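Trois questions, un café vite avalé, et Abhishek Jaiswal qui repart déjà vers la mairie. Il suit depuis 14 ans les dossiers de protection du bâti ancien. Dernier en date : le lotissement ouvrier de la rue Grondelus, 39 maisons en brique, aucune classée. « On nous a dit que c'était trop banal pour être protégé. Banal, oui. C'est du logement ouvrier, pas un château. »
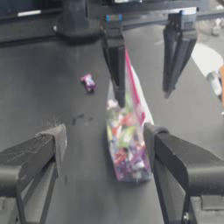 Pôle Patrimoine bâti — Association Haruna

L'inventaire a commencé en avril. Porte à porte, relevés de façades, vieilles factures sorties des greniers. Sur les 39 propriétaires, 27 ont signé la demande de périmètre protégé. Les autres hésitent. Les fenêtres, surtout. « Les gens ont peur qu'on leur interdise le double vitrage. Je passe mes soirées à expliquer que non. »

Et puis le projet Clavo, au bout de la rue : cinq maisons à démolir, un immeuble à la place. Le promoteur, Skinis, a promis de garder une façade. Jaiswal soupire. « Une façade toute seule, ça fait décor. On voudrais au moins les deux maisons d'angle, avec leurs cours. » Réunion tendue avec les élus, parait-il. Il n'en dira pas plus.
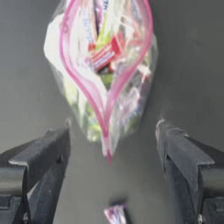
Un locataire peut-il se prononcer sur le périmètre ?
Tout habitant peut déposer un avis pendant l'enquête publique, propriétaire ou pas. Il suffit d'écrire dans le registre.

Jaiswal, lui, a déjà rempli sa page. « Deux pages, en fait. Ma femme trouve que c'est trop long. » Il regarde l'heure, ramasse ses plans. Le dossier complet doit être déposé le 10 novembre 2023, et il manque encore les photos des cours.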